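The Copyist's Harbor

By February I had painted the harbor at Sernholm 24 times, and I had never once been to Sernholm.

I should explain how that came about, although it is a simple enough story. The studio where I worked sold copies of well-loved pictures, painted by hand, to people who wanted a real oil painting over the sofa and did not mind that somebody else had thought of it first. There were six of us in a long upstairs room that smelled of linseed and radiator dust. One of us did horses, one did flowers, and one did nothing but sunsets and had grown a little gloomy over it. I did water. I had come in years before with a decent hand for waves, and in a place like that, once you are decent at something, it is yours for life.

The harbor was our best seller. The original hung in a museum across the sea, and we worked from a big printed sheet pinned to a board, so old and so often handled that the corners had gone soft as flannel. It showed a stone pier, a row of narrow houses, three fishing boats pulled up close together, and a woman in a gray shawl standing at the far end of the pier with her back to us. She was no taller than my thumbnail. I could do her in nine strokes, and I had done her in nine strokes so many times that my wrist knew her better than I did.

Then the letter came. Orders mostly arrived on printed slips, with a size and a frame number and nothing more, so an actual letter in blue ink got passed from easel to easel before it reached me. It was from an elderly woman in Giltska who had been born in Sernholm, in the fourth house from the left, and who wanted the harbor painted for her kitchen. She had one request. Could the painter please turn the woman on the pier around?

"She has been looking away long enough," she wrote. "My mother used to stand just there in the evenings, and when she heard us coming she always turned."

I took the letter home in my coat pocket, which was against the rules, and read it over again at supper.

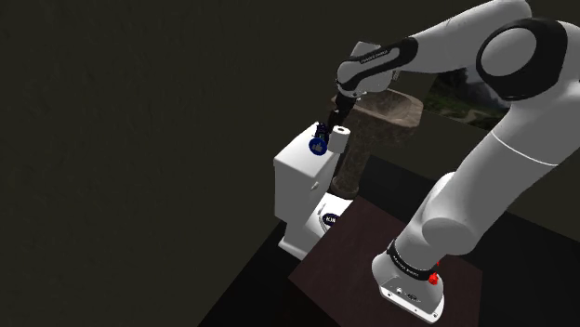
White arm, reaching left.

Now, turning a person around sounds like a small thing, and I suppose to anyone who doesn't paint it is a small thing. But I had been copying for so long that I had gotten out of the way of deciding. When you copy, every question has been answered before you pick up the brush. Is the shadow blue or brown? Look at the sheet. Does the roof sag? Look at the sheet. I stood before that canvas a whole morning with the pier finished and the boats finished and the water lying flat and pretty, and there was a bare patch the size of a thumbnail at the end of the stones, and the sheet had nothing to tell me about it.

I tried her first with a proper face, using my smallest brush, and she looked like a doll that had been left out on a wall. I wiped her off. I tried her with no face at all, only a pale dab under the shawl, and she looked frightened. I wiped her off again. The flower painter came over with her tea and studied the patch for a good while – she was kind that way, she always looked properly before she spoke – and asked me what the mother had heard.

"Children," I said. "Running, I'd guess. It's a stone pier, so you would hear them a long way off."

"Well, then," said the flower painter, and went back to her peonies.

I thought about my own mother that afternoon, who never stood on a pier in her life but who did stand at the back door on Owino Street with a dish towel over her shoulder, and who could tell from the sound of our shoes which of us was coming and whether we had been in trouble. She never turned all the way around at once. Her head came first, then her shoulder, and the rest of her followed when it was ready, and by that time we were usually inside and eating something.

So I painted that. The head turned and the shoulder just beginning, the shawl pulled a little crooked by it, and one warm touch on the cheek where the evening light would land. It took me eleven strokes instead of nine. I let it dry, I varnished it when it was ready for varnish, and I wrapped it myself in brown paper, though we had a boy for that.

I didn't hear from Giltska for a long time, and I told myself that people with new paintings are busy finding nails. When a card did come it was short. She said the picture was hung over the kitchen table, that the boats were very good, and that her mother's shawl had been green, but I was not to worry about it.

I worried about it all the way home, of course. The next morning there was a slip on my easel for another harbor, the ordinary kind, medium size with the plain frame. I laid in the sky and the pier and the narrow houses, and when I got to the woman at the end I gave her her nine strokes and her back to us, as ordered. But I mixed a little green into the gray.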